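Print this story | E-mail to a friend
13 comments | 40 shares

The Desk Comes Last

I've been writing about other people's houses for nine years, and in all that time I have opened closets, pantries, a tack room and one very alarming bathtub. I'd never done a whole feature on desks. Then my editor, Kerstin Engelhardt, walked past mine in February, stopped, lifted a mug off a stack of paper, and found a second mug under the stack. She didn't say a word. The assignment was in my inbox by lunch.

So I went to see Elfriede Albers, who used to run the stationery counter at Rodwood and now goes into offices and spare bedrooms all over Kullton, sorting out people's work tables for them. She's small and brisk and she brings her own dust cloth. I liked her right away, even after she'd seen my desk.

Her first rule is that everything comes off. Everything! The lamp, the phone charger, the dish of paper clips you've had since your first job. It all goes on the floor on a bedsheet, and then you stand there looking at bare wood and feeling slightly robbed. I did mine at 10 in the morning and I wasn't allowed to put a single thing back until after I'd eaten. "You choose badly when you're hungry," she told me. "You keep candy tins."

The lamp goes back first. Elfriede is firm on lamps — she wants a real one with a shade, on the side opposite your writing hand, and she has no patience with the clamp-on kind that glares at you like a dentist. After the lamp comes something alive. She'll take a fern if you're the sort of person who waters, but most of us aren't, and she usually ends up recommending something tough that can be ignored through a vacation. (Mine is a spider plant that came with the apartment. It has survived three roommates and a radiator.)

Then there's the question of pens, and here she got a little fierce with me. I own, or owned, a whole drawer of them, mostly from hotels. We tested every one on the back of an envelope and the dead ones went straight into the trash. I kept a handful. I also kept a green felt-tip that Elfriede said was on its way out, and we've agreed to disagree about it.

I called a couple of other people to see if they lived this way. Lutz Heitmann, who draws maps for the hiking club, says he clears his table every evening and has done it his whole life, which made me feel terrible. Mareike Pfeiffer laughed at me for a good long while. She works at one end of her kitchen table, with her tax papers in a roasting pan, and when company comes she slides the pan into the oven. She has only preheated it once.

I'm somewhere between the two of them, probably closer to the roasting pan. What has stuck, a few weeks on, is the lamp rule and the bedsheet. I've done the sheet twice more and it takes me less time than a load of laundry. The paper still creeps. Elfriede says paper always creeps and that I should give it one tray and be mean about it.

My own weakness is scissors. I can lose a pair while I'm cutting with them, and for years I just bought more, so that when the bedsheet went down there were scissors in with the batteries, scissors in a boot, and a pair inside a birthday card I never mailed. Elfriede's answer is to stand them handles up in whatever holds your pencils, and to pick a color you'd spot from the doorway. Green handles poking out of a black mesh organizer do the job nicely, with the bright pink and orange bits kept down in the tray below and the snake plant behind. I've bought one red pair and given the rest away, apart from the ones in the boot, which I'm told are good for kindling string. 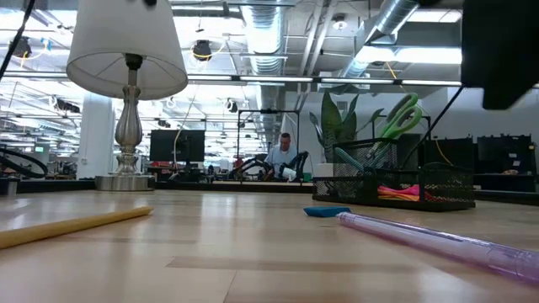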